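Datero Softphone, Desktop Version 5: Review

Datero is a calling and messaging client for Windows and Linux. It registers to any standard SIP server and adds a contact list, text chat and call recording on top. We ran it on four machines against a Grandlow hosted exchange, with one desk phone from Okabe kept on the same account for comparison.

Installation

The installer is small and asks for very little. On Windows it offers a choice between a per-user and a system-wide install, and the per-user option works without administrator rights. On Linux there is a single package with no outside repositories to add. The first start opens an account wizard with fields for user name, password, domain and outbound proxy. Grandlow supplies a settings file that fills these in, and Datero read it without errors.

The wizard does not ask about transport. It selects UDP, and the change to TLS has to be made later under Account, Advanced, Network. A restart of the program is required before the new setting applies.

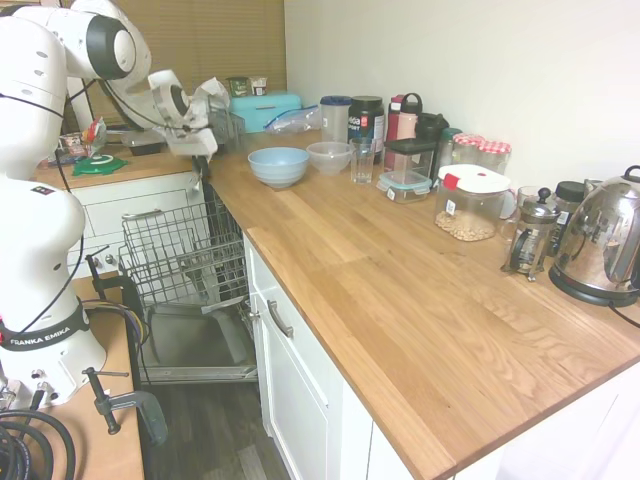

Franka Emika arm with its gripper over the open dishwasher.

Call quality

Audio is the strongest part of the program. Opus is used by default and falls back to G.722 and then G.711 when the other side does not support it. Calls between two Datero clients were clear, and echo cancellation with laptop speakers held up except when both people talked at the same time. In that case the quieter side lost the first syllable of most words.

The jitter buffer can be set to fixed or adaptive. Adaptive is the better choice on wireless. On a wired connection the fixed setting gave a slightly shorter delay, with no dropouts during normal office traffic.

Video uses H.264 only. The picture is acceptable in a small window and soft at full screen. There is no control for frame rate, and the bandwidth limit applies to audio and video together – an odd choice, as a low limit meant for video will also push the audio codec down.

Messaging and contacts

Chat is plain text with file transfer up to 20 MB. Messages sent to an offline contact are held by the server if the server supports it, and Grandlow does. Messages are kept in a local database, and search is fast. Export is to CSV, one conversation at a time.

Contacts can be imported from vCard or read from an LDAP directory. Our directory import skipped entries with no surname, and the log gave no warning. Presence works, but a contact who is on a call shows as Available if the call was placed from the desk phone. 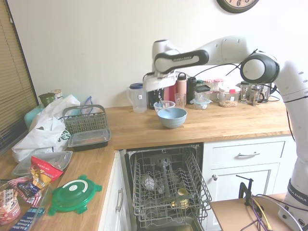 Call recording

Recordings are saved as WAV or Ogg, with each side on its own channel. The button is on the main call window, and a tone for the other party can be switched on in the settings. File names contain the number and the start time. There is no automatic deletion, so the folder needs to be watched on machines with small drives.

Resource use

With one call active, the Windows client held 264 MB of memory. The Linux client used less and started faster. Closing the main window leaves the program in the tray, and the option to change this is under Appearance.

Compared with Drasstead

Drasstead is the obvious alternative and handles several accounts more neatly, with a separate ring tone and caller ID for each. Datero allows several accounts too, but the outgoing one has to be picked from a menu before dialing, and the choice is lost on restart. Datero has the better audio settings and a readable log. Drasstead has no LDAP support in its basic version.

Verdict

Good: audio quality, separate recording channels, install without administrator rights.

Bad: TLS setting hard to find, shared bandwidth limit, presence errors with a second device.

Rating: 4 out of 5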